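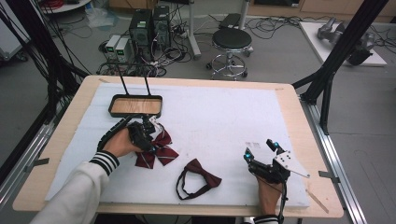
I got to the shop in Clumholm twenty minutes early and she was already outside, sweeping leaves off the step and telling a man with a dog that no, she did not do zippers, he'd have to try the place by the bridge. Then she waved me in, put the kettle on and asked whether I knew how to tie a bow tie. I said I didn't. "Good," she said. "Then you won't argue with me."

She has been making and mending neckwear for most of her working life and asked me to leave her name out of this, because her sister reads everything online and will have opinions. So she's just "she" here. The shop is called Zukura, and I'll admit I'd walked past it for years thinking it was a sushi place.

She started out at nineteen, in the alterations room of a menswear store over in Grenbridge. Mostly it was hems. "Pants, pants, pants. I dreamed about pants." The ties came in through a side door, more or less. A customer brought in his father's bow tie the day before a wedding with the silk split right at the knot, and everyone else in the room had gone to lunch. She took it apart to see how it worked, and she says she was a little shocked at how simple it was. Two pieces, each one sewn inside out, then turned and pressed. "I fixed it with a bit of lining from a coat. It was not pretty on the inside. He cried anyway."

I wanted to know what people get wrong, and she had clearly been waiting for somebody to ask. Washing, for a start. She'd like everyone to stop putting silk in the machine, even on the gentle cycle, even in one of those little mesh bags. Then ironing. "They press it flat as a pancake, right down on the edge. An edge should roll! If you can cut cheese with it, it's dead." Her own method is steam from a few inches up and then fingers, and a lot of leaving it alone.

What about pre-tied ones? I expected a lecture, and I got a shrug. She sells plenty of them, especially in December, when half the town seems to have a choir concert. A kid of eight is not going to stand still while you tie a proper knot, and neither is a nervous groom. What she does mind is bad elastic. Cheap elastic goes slack within a year and then the whole thing slides down to the second button, and she can spot it from across a church – she says it ruins the hymns for her.

Her order book is a fat green thing held shut with a rubber band, and last year it ran to 922 jobs, repairs and new work together. The biggest single order was 127 bow ties for the Sima, the old dance hall on the river road, when it opened up again and wanted all the staff to match. She had five weeks. She says she cut them out on her bed, since the shop table was too short, and slept on the couch for most of it. "My husband thought I'd left him. I was in the next room with the scissors."

We had a second cup of tea and she made me try the knot. My first go looked like a dead moth. She turned me to the mirror, stood behind me and talked me through it as if I were tying a shoe, which apparently is the whole secret: it's the same bow, only sideways and under your chin. My fourth one held. It was crooked, and when I went to straighten it she slapped my hand away. "Leave it! A straight one looks like you bought it at the airport."

She's thinking of running an evening class this winter if she can find enough chairs. I asked if she'd ever thought about retiring and she looked at me like I'd asked to wash something in hot water. Then the phone rang, and it was somebody about a zipper.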